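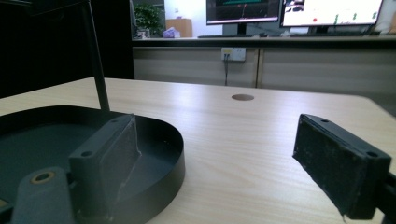 Tray on the work table, cabinets and monitors at the back.

Paiva small storage project - progress report to Cerkara
Reporting period: up to the end of August
Prepared by the project lead, Skernen workroom

Short version first as I know these get read in a stack. Stand is chosen. Tables are in. Item set is mostly together. Guide sheets are behind. Money is fine, see near the end.

Where we are

At the last report we had three designs of stand on the list and no decision. We now have one. Black, T shape, bar across the top with four short pegs hanging under it, stem down the middle, tray with a raised rim at the bottom. Keys, straps and cords go on the pegs, anything with no loop goes in the tray. The other two designs had drawers, and drawers fill up with receipts. Both went back to Vodex and we got credit for one of them, still chasing the other.

The bar is the part that took longest to agree on. We asked for longer pegs in the spring and the maker said no at our quantity. The short ones have a round knob on the end so a loop stays put once it is over. Getting it over is a bit fiddly if the loop is stiff. We've put that in the notes for the guide sheet (hook from the side, not from the front) and I think that covers it.

Order is for 35 stands. 12-week lead time quoted, which is longer than the plan allowed for. I have moved the handout to households back to match and the new schedule went over with the last invoice.

Room

The back area is set up the way we want it now. Light wood tables with rounded corners, curtains up, carpet cleaned. The rounded corners were worth the extra, people walk around these all day. Small gray tape marks at the front of the table so the stand and the items get laid out in the same place each time. Before that every layout was different and the notes from one session could not be compared with the next.

Cables are still a nuisance. They come down from the wall outlet and run over the floor, and I want covers on them before we have any visitors in. Covers are priced, not orderd. Will do Monday.
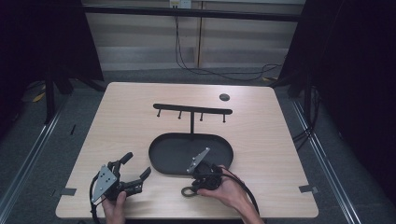
Layout sessions have been going well since the marks went down. We are working through one thing at a time: bar and pegs first, then the tray, then both together. Round and flat things are the awkward ones. Rings, discs, lids, coasters. They sit fine in the tray but they slide under each other and then you have to tip the lot out to find one. Considering a divider. Cheap to add, but it makes the tray harder to wipe out, and wiping was high on the list of what households said they cared about. No decision yet, would welcome a view from your side if you have one.

Smaller point, the stand needs to sit well in from the table edge. Obvious when written down. Goes in the guide sheet anyway.

Item set

Target was 70 everyday items for the sort-and-hang sessions. Most are in. Still missing a few of the larger key holders and a proper dog leash. Every item gets a line in the log with what it is, how it hangs (if it hangs), and which peg or tray spot we end up with. The log is a spreadsheet and it is ugly but it is up to date, which I couldn't say in the spring.

Things with loops are split in the log by what the loop is made of. Started as a whim and has been one of the more useful columns. Chain drapes and tangles with its neighbor. Thin ribbon lies flat and hides behind whatever is next to it. Braided cord does better for us than either, it has enough body to hold its shape so you can see where the opening is. 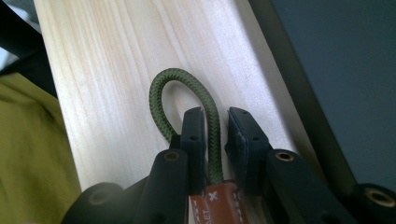
The cord-and-leather type is the one I would push for the household kits if we can get the price down. Stitched tab, loop of braided cord out of the top, long enough to go over a peg without a fight. Color matters more than we thought too, an olive cord is easy to spot against pale wood and less so against the black bar. Asked for samples in a lighter cord. No reply so far.

Guide sheets

Behind. Planned to have both sheets drafted by now, have one and a half. Sheet one (setting up the stand, where to put it, what goes on the pegs) is with the people who read it for plain wording. Sheet two is the tray and the weekly clear-out, and it is waiting on the divider question. If the divider is dropped I can finish it in a couple of evenings.

Budget

Inside the total. Furniture came in over by a little, stands came in under, and the Vodex credit helps. Asking to move 300 dollars from printing to room costs, for the cable covers and a second lamp. Printing can take it because the run is smaller than planned. No other changes requested.

Next

Finish the item set. Cable covers. Decide on divider. Sheet two out for reading. Chase the second Vodex credit. Chase cord samples. Confirm deliverey date for the stands in writing, at the moment all I have is a phone call.

Log and receipts are in the shared folder, same place as last time.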